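How a Knit Bag Is Built

A bag has one job: to hold things while someone carries them. Each part of a bag does a share of that job. This page covers the parts of a knit tote bag, one at a time.

The fabric

Most cloth is made in one of two ways. Woven cloth uses two sets of yarn that cross over and under each other at right angles. Knit cloth is made of loops. Each new loop is pulled through the loop under it, and the rows build up into a sheet.

Loops can change shape. When you pull on knit cloth, the loops get longer or wider, and the cloth stretches. When you let go, they move back toward their first shape. A sweater uses this stretch to fit over your head. In a bag, too much stretch is a problem, so bag makers use thick yarn and tight loops.

Yarn size has a large effect. A Brultham tote panel in fine yarn has 3,277 stitches. The same size of panel in chunky yarn has 797. Fewer stitches means each loop is bigger and easier to see.

A pattern of small dashes can be knitted in with a second color of yarn. If each row of dashes is shifted a little to the side, the marks line up along a slant.

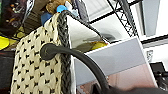 PARTS OF THE BAG: Trim, Lining, Handle

Trim. The dark gray braid along the top rim of this cream bag also runs down its side. A braid is made by crossing strands over each other in a fixed order. Trim can cover a raw edge, where loose yarn could catch. It can also help the rim keep its shape.

Lining. The lining is the layer inside the bag. The one here is white. A knit panel has small gaps between its loops, and a pencil tip or a key can poke through them. A smooth, closely woven lining blocks the gaps. It also takes some of the pull, which keeps the knit from sagging. Small things are easier to find against a pale lining than against a dark one.

Handle. The handle carries the full load. A rounded handle has no sharp edges to press into the hand. The black handle on this bag ends in a disc-shaped cap that rests against the knit. A wide end can spread the pull over more loops. If all the weight hung from one loop, that loop would stretch first.

Try it

You need an old knit sock, a ruler, and a strip of woven cloth such as a cotton napkin. Measure the sock across. Pull it gently and measure again. Do the same with the napkin. Write down both changes and compare them.

Words to know

Loop: one stitch in knit cloth.
Staggered: set in rows that are shifted sideways from each other.
Load: the weight that something holds up.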